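3.2 Choosing and preparing the cloths

I'll admit we spent far too long on fabric. My first plan was to buy everything new, but the plain cotton squares from Ostach all had the same stiff hand, and people folded them so neatly that we learned very little about how folding goes at home. So I went through drawers (mine, mostly) and ended up with 17 cloths, sorted by feel into 5 groups: crisp, soft, slippery, stretchy and what I kept writing down as "kitchen." Prints were allowed, and I'm glad we let them in! Several people told us that they line up stripes before they line up edges, and that idea runs through the rest of this paper.
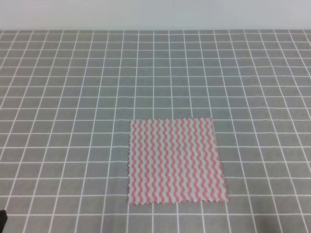

Figure 4. A roughly square cloth with wavy salmon-pink or coral stripes on white, lying flat on the gray gridded mat.

Every cloth was washed once, dried on a rack and left overnight before its first session. We didn't iron. Ironing came up in the Uston pilot, where it made the first fold so easy that the soft group and the crisp group looked the same in our notes, and I threw those sessions out. Folders got each cloth laid open on the mat and were asked to fold it "the way you would for a drawer," with no time limit and no model to copy. A few wanted to know which side was the right side – we told them to pick. Between folders I shook the cloth out and laid it open again, which leaves faint creases, and I come back to those in Section 5.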